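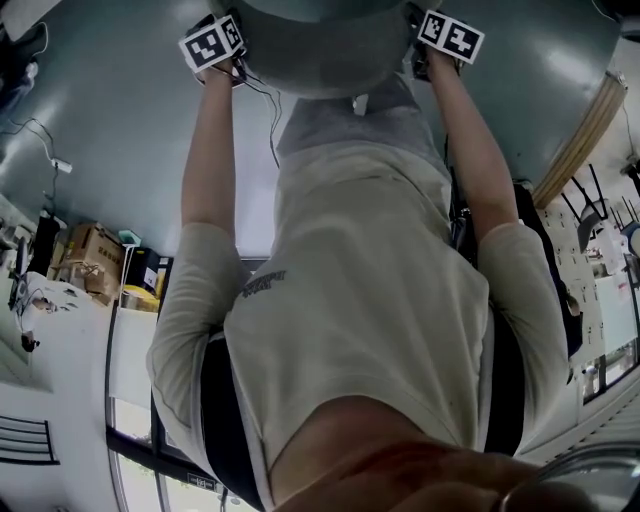
Both hands on a large round grey object, in a light short-sleeved T-shirt.

Stustik opens its doors for a winter of moving, making and growing

JANUARY. The Stustik community hall in Tukar is starting the year with its fullest programme yet: 18 free sessions spread over six weeks, open to anyone who lives or works in the town. There will be chair stretching, seed sowing, bread, mending, beginners' singing and a flower table on the last afternoon, and we really can't wait to get going!

The programme grew out of a simple survey left on the counter of the library and in the two bakeries on Durrani Street. We had hoped for a few dozen replies and got 309, many of them with long notes written up the margins. People wanted things to do in daylight. They wanted to try something without signing up for a whole term, and a surprising number asked for somewhere warm to sit afterwards with a cup of tea (so the kitchen will stay open for an hour after every session).

"I read every one of those forms at my kitchen table and I was grinning by the end," said Sadia Lashari, programme lead at Stustik. "One person wrote that they hadn't sung in company since school and would like to find out if they still could. Well, come and find out! The singing group has no auditions and no concert to worry about."

Stretching and balance sessions run in the main hall in the mornings, starting at 10am. All of the exercises can be done seated, and loose clothes and flat shoes are all you need. The mending table will be in the side room, with sewing machines and a big tin of odd buttons to rummage through. Bring a coat with a torn lining, a jumper with a hole at the elbow, or just come and learn to thread a bobbin.

The seed sowing afternoons are being run with Bivoseck, the allotment society on the north side of town, which is giving 200 packets of seed from its own plots. There are broad beans, sweet peas, marigolds and a very good purple kale. Everyone who comes will go home with a sown tray and a sheet of notes on when to plant out, and the society has offered to show newcomers round the plots in spring.

The final afternoon belongs to flowers. Visitors can put together a small posy to keep or to give to a neighbour, and there will be jars and bottles of all sizes to choose from. If you have a few spare ones at home, please rinse them and drop them at the hall door.
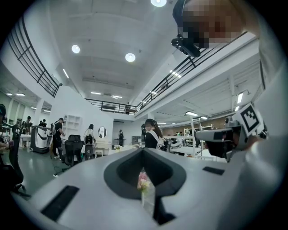
How to take part

Places can be booked at the Stustik front desk or by phone, and a few are kept back at each session for people who turn up on the day. Children are welcome with an adult. The hall has step-free entry from the car park, and a hearing loop in the main room. Printed programmes are available at the library and at the Bivoseck gate.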